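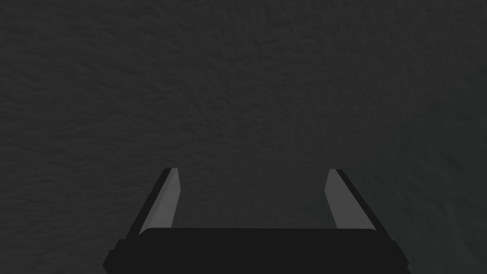 Hi all, Raelene Henare here from Tawhiri, with news I've been itching to share! Our storm-text service opens in Sirkden this June, and 2,198 households have already signed up.

When gusts at the harbor mast top 40 miles per hour, you get a text – day or night, free of charge. 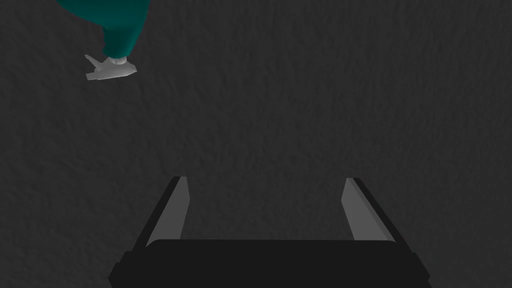 Pallavi Dwivedi built the alert system, and she's still adding streets (sorry, Mill Road, you're next). Want in? Stop by our office before 5 p.m. and ask for Pallavi or me.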